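Hot Water Draw Patterns in a Shared Residence: Metering and Event Classification

Project report, Building Services module
Elvia Esquivel
Supervisor: Marloes Aerts

1. Background

Domestic hot water at the Drakden residence is supplied from a single storage tank with an electric immersion heater and a recirculation loop. The building houses 80 residents on 3 floors, each floor with its own kitchen and shower block. The loop pump runs continuously. Heater control is by a single thermostat in the upper third of the tank, with no time schedule.

Residents reported lukewarm showers in the early morning. The facilities office had assumed the tank was undersized and had asked for a quote on a larger one. The project was set up to find out how hot water is used over the day and whether the existing tank could meet the load with a different control strategy. Tank replacement costs are outside the scope.

2. Equipment and installation

A turbine flow meter was fitted on the cold feed to the tank. Because the tank is always full, flow on the cold feed equals hot water drawn. Clip-on temperature sensors were attached to the tank outlet, the loop return and the cold feed, under the pipe insulation. All channels were logged on a Perkirent unit and copied to a laptop by hand.

The return sensor read low for the first part of the campaign. It had been clipped on over a layer of old paint. The paint was removed and the sensor refitted with thermal paste, and readings taken before the repair were discarded.

Logging was done in July, during the summer teaching block. Occupancy was close to full, but the cold feed was warmer than it would be in winter, so the energy figures cannot be carried over to other seasons without correction.

3. Event detection

A draw event begins when flow rises above the meter's starting threshold and ends when it has stayed below that threshold for a full logging interval. Overlapping draws from different floors appear as one event with steps in the flow rate. The steps were separated with a simple change-point routine written for the project in Akolgo. Where two steps fell within the same interval they could not be separated, and the event was left whole.

After cleaning, 324 events remained. Each was labeled as shower, kitchen or other from its duration and mean flow rate. A paper diary kept in each kitchen was used to check the labels. Entries were patchy on the top floor, and agreement there is weaker than on the two lower floors.

4. Results

Showers account for most of the volume. They cluster before the first class and again late in the evening. The morning cluster is the one that exhausts the tank: outlet temperature starts to fall partway through it and recovers only after the last shower has ended.

The loop return temperature drops steadily overnight even with no draw, which points to heat loss in the riser. Insulation is missing at the valve on each floor. With the heater cycling only on the upper thermostat, the lower part of the tank enters the morning cluster cool. Stored energy at that point is well below what the tank could hold.

Kitchen draws are short and frequent, with low individual volume. Most come from rinsing and hand washing of dishes after the evening meal. They have little influence on the morning shortage, but they make up the larger share of the event count. Running the tap until it turns hot wastes a noticeable fraction of each draw on the top floor, where the branch pipe is longest. 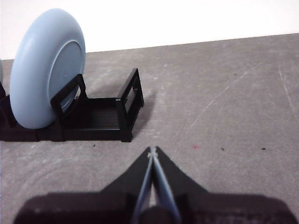
Light blue, upright in a black holder.
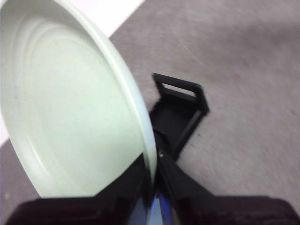 Plate, pale mint green.

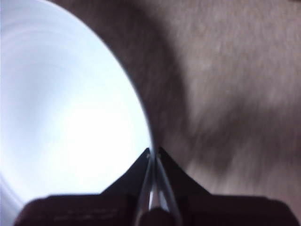
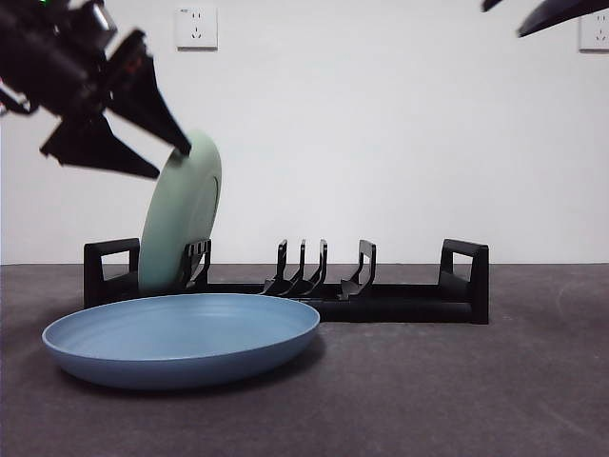 5. Discussion

Two changes follow from the measurements. The first is a pre-heat period ending before the morning cluster, controlled from a second thermostat low in the tank. A spare pocket for it already exists behind the lower cover plate. The second is insulation of the exposed riser valves. Removable jackets of the Seltudmont type fit the valve bodies and leave the handles accessible.

A two-node tank model was run with the measured draw profile. With pre-heat, the modeled outlet temperature stays above the comfort limit through the morning cluster on nearly all logged days. Without it, the model reproduces the observed drop, although recovery is somewhat faster than measured. The model neglects mixing caused by the loop return, and this is the most likely source of the difference.

Reducing the pump running hours was also considered. It would cut loop losses but lengthen the wait at the taps, and it may conflict with the water hygiene rules for the building. No recommendation is made on this point.

6. Further work

The logging should be repeated in winter with a separate meter on each riser, so that overlapping draws can be assigned to a floor directly. The kitchen diary should be replaced by a contact sensor on the tap. Raw logs and the change-point script are stored with the module files.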